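From the reading chair

I finished The Salt Ledger at ten to one in the morning with a cold cup of tea beside me and a dog asleep on my feet, and I've been pestering people about it ever since. So now it's your turn!

Some of you will remember Athanasiadis from the short stories we read a couple of winters back (the one with the ferry and the missing aunt caused a fair bit of shouting). This is a proper novel, 717 pages of it, and I'll admit I put off starting because my wrists aren't what they were. Konrad Pichler lent me his copy and he'd already cracked the spine in three places, so at least I didn't have to feel bad about doing it myself.

The story is set in Carotau, a harbour town that used to live off salt and now mostly lives off arguing about it. Ilse comes home after her father's funeral to sort out the family business, and finds he kept two sets of books. One is for the tax office. The other one lists favours – who he lent to, who paid him back, who he let off, and one neighbour he never forgave over a boat. She decides to go round and settle every entry, door by door, and that's really the whole plot. I know it doesn't sound like much. I was grumbling to my husband about it for the first 86 pages and then there's a chapter with a retired schoolteacher and a jar of buttons, and I stopped grumbling and didn't cook dinner.

What I loved most is how the town talks. Everybody has a version of the father, and none of the versions match, and Athanasiadis never steps in to tell you who's got it right. The baker thinks he was a saint. His own brother won't say his name. By the middle I had my favourite (the brother, the poor grumpy thing) and I was flicking back to check what people had said earlier, because I was sure somebody was fibbing. Somebody was, too, but I'd picked the wrong one.

I do have a few complaints. The chapters from the mother's point of view are all in the present tense and they go on a bit, and there's a long dream about a flooded church that I skimmed and would skim again. Hala Kassab thinks the dream is the heart of the book and has told me so twice, once in the supermarket. She says if you read it next to the last chapter you realise the colours are the same, right down to the grey of the bell rope. I went back and looked and she's right about the colours, but I still think it could have lost half its length. We've agreed to have it out properly at the meeting.

The other thing I keep turning over is the ending, and I'll be careful because Sofia Sotiropoulos is only halfway and has threatened to stop bringing the lemon slice if I spoil it.
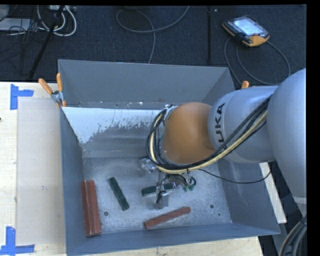

Let's just say that Ilse gets to the last name in the ledger and has a choice to make, and the book closes before she's through the gate. Kwaku Ametepe called it a cheat. I thought so too for a day or so, and then I was out hanging the washing and realised I knew exactly what she'd say when the door opened, which I suppose means the author had done the job without my noticing. If you like things tied up with a bow, you may want to throw it across the room. Mind the cat, it's a heavy book.

If you've only got time for a taste, read chapter 6, the one where the whole street turns up to help shift a piano and it ends up staying in the road overnight. It's the funniest thing I've read this year and you don't need to know much about who's who.

Now for the practical bits. We're talking about it on 15th March in the upstairs room at the Clurngate library, usual time, and you're welcome even if you haven't finished. The library has both the paperback and the large print, and Cletus Mahmoud has kindly put his own copy in the swap box by the door, with his pencil notes in the margins (some of them are quite rude about the mother). Please put it back when you're done so the next person gets a go.

For April we're reading something much shorter, Cornerik, which is only 148 pages and has a lighthouse on the cover. I know nothing else about it. Konrad chose it, so if it's all fog and silence you can take that up with him.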